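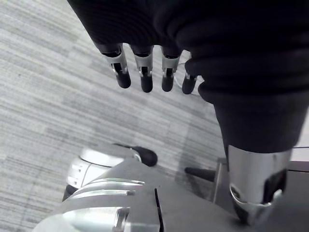 Learning to knit in a second language

I started to knit last October, when the evenings became dark early and I had read all the books I brought with me. My grandmother knitted every day of her life, but I never asked her to teach me, and now I must learn from English patterns. This is a strange way to learn. I know the English words for taxes and for insurance, but I did not know the word "purl."

My teacher is Birdie Fitzsimmons. She has a small yarn store near the bus station, called only Fitzsimmons, and in the evening she lets people sit at the big table in the back if they buy something from time to time. On my first visit I asked her for "a rope for a sweater." She did not laugh. She gave me a ball of gray wool and a pair of wooden needles, and she said I should make a square and come back when I hated it.

I came back after 7 squares. The first ones were not square. They were wide at the top, because I was making new stitches without knowing it. Birdie showed me that I was bringing the yarn over the needle at the start of each row, and after that the sides became straight.

The abbreviations were the hardest part. In my language a pattern is written with small drawings, one sign for each stitch, and you can read it from far away. In English it is a kind of code: k2tog, ssk, yo, pm. I wrote all of them in a notebook with my own translations. For "ssk" I have three translations and I am still not sure which one is best. I also lost one whole evening to the word "work." When a pattern says "work even," it means only that you continue and do not change the number of stitches. I thought it was telling me to work also on something else.

The ribbing

For my first real project I chose a hat with a ribbed edge, from a pattern called Dremetti. You need 50 grams of yarn for the small size and a little more for the large. I made the small size, and my head is large. My neighbor's daughter has the hat now and she wears it also inside the house.

Ribbing is two knit, two purl, and then again until you forget what year it is. I like it very much. My hands learned it before I did, and if I think about it too much I make a mistake. When I find a mistake I let the stitch fall down and pick it up again with a small hook. The first time I did this I was sweating! 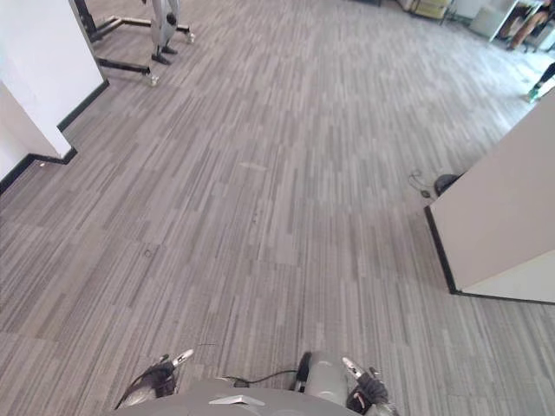 What I want to make next

A sweater, finally. I have bought 250 grams of dark blue wool, and Birdie says I will need twice that, so I must go back soon, before the same dye lot is sold. The pattern is knitted from the top down, and you can try it on while you make it. After the story of the hat this seems wise to me. I will do the sleeves first on a small sample, to see if I understand the decreases. My notebook is ready, with two new pages for the words I do not know yet.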